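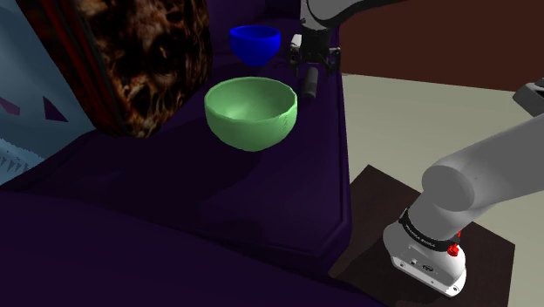 Open afternoon at the Romis lab

On a Wednesday in February, 24 of our members went to the open afternoon at the Romis robotics lab in Trarkden. The visit ran from two o'clock until half past four and was free, though places had to be booked.

Most of what we saw took place on a screen. The lab tries out its robot arms in a computer simulation before anything is run on a real one, and the team showed us how that is done. The arm in the simulation is a Franka Emika, fixed to a square board on the floor beside a purple table. On the table were a green bowl, a blue cup shaped like a goblet and a small black cylinder, and the gripper was brought in over the cylinder from above.

The look of the room is changed from one run to the next. Table colours, walls and pictures are swapped, and some of the choices are odd, such as a large framed picture of a ghoulish face. We were told that an arm trained in one plain room tends to fail when it is moved to another. The current set has 2,856 rooms and the software, called Zhong, puts them together overnight.

After tea we split into groups of 8 and each group was given a turn at the controls. Moving the gripper sideways is easy enough. Judging its height above the table on a flat screen is much harder, and most of us came down too early or too far to one side.

Questions at the end were mainly about cost and about what the arms will be used for. The lab's first partner is a packing firm in Prorkholm, which wants help with sorting small parts.

A second visit is planned for the spring, with 16 places. Please put your name on the list at the next meeting if you would like to go. There is step-free access from the car park, and the lab asks that bags are left at reception.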